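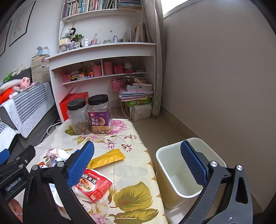 Finger Pad and Pivot Service Kit for Hand-Held Parallel Grippers
Plurkeveck Service Parts

Overview
The kit contains the wear parts for one pair of hand-held gripper tools with textured blue pads on black jointed arms. It covers routine pad replacement and pivot service. It does not cover the camera, the cable or the housing. For those, see the Tindham repair desk at the end of this page.

Contents
Padded fingers, blue, textured, 4
Pivot screws, 8
Pivot washers, 8
Thread locker, low strength, Zavex, one tube
Dry lubricant, Zavex, one pen
Lint-free wipes, one pack
Alignment card, printed both sides

The driver is not included. Use a hand driver that fits the screw head without play. Power drivers void the kit warranty.

When to replace pads
Inspect pads at the start of each shift. Replace both pads on a tool when any of the following is present:
Texture worn smooth at the tip
A lifted edge or a cut that reaches the backing
Residue that remains after two cleanings
A packet or other thin film package slips under normal grip

Pads are replaced in pairs. A new pad facing a worn one closes off-center, and thin items will rotate in the grip.

Cleaning
Wipe pads with a damp lint-free cloth after every 60 minutes of handling. Household work loads pads faster than bench work does. Food packaging leaves oil, printed bags leave ink, and tablecloths shed lint into the texture. Brush lint out along the grooves before wiping. Do not use acetone or alcohol above the strength given on the alignment card. Let pads air dry with the jaws open.

Wipe the arms separately. Dust collects in cutouts and around the screw heads and will work its way into the pivots if it is pushed with a wet cloth. Use the cloth dry in these places.

Pad replacement
1. Switch the tool off and disconnect it.
2. Open the jaws fully and lay the tool on its side on a flat surface.
3. Support the arm with one hand. Remove the finger from the arm and set its fasteners aside.
4. Clean the seat on the arm with a dry wipe. Old adhesive must be removed completely.
5. Seat the new finger with the textured side facing the opposite jaw. Tighten until snug.
6. Repeat on the second arm.
7. Close the jaws slowly by hand. The tips should meet along their full width.

If the tips do not meet, loosen both fingers, place the alignment card between them, close the jaws on the card and tighten again. Do not bend an arm to correct alignment.

Pivot service
Service the pivots when an arm moves sideways under light finger pressure, or when the jaws hesitate on opening. Work on one arm at a time so that the other can be used as a reference.

Remove one pivot screw, replace the washer, and mark the joint with the lubricant pen. Put a small drop of thread locker on the threads of the new screw only. Thread locker on the washer will bind the joint. Tighten the screw, back it off until the arm swings freely, then hold it there for 2 minutes while the compound sets. Leave the tool unused for 8 hours before handling loads.

Discard removed screws. Their coating does not hold a second time.

Check after service
Set the tool up over a low table under the same lighting used for normal work. Test with a flat packet, a soft plastic bag and a capped jar, in that order. Lift each one a short distance, hold it, and put it down. Then lower one finger inside the rim of a wastebasket and open and close the jaws. The arm should clear the rim on the way in and on the way out.

Check both hands. A tool that passes on the table but drags at the rim usually has a tight upper pivot.

Storage
Store with the jaws open. Pads left closed for long periods take a set. Keep unused fingers in the bag they came in, away from windows.

Compatibility
Compare the finger seat with the outline on the back of the alignment card before opening the parts bags. Opened bags cannot be returned. The Cao pad set uses a narrower seat and is not interchangeable with this kit.

Repairs
Cracked arms, bent linkages and stripped threads are repaired at Tindham. Remove the pads before shipping and enclose a note stating which hand is affected. Technical contact: Mỹ Chu, service parts.

Page revised December 2018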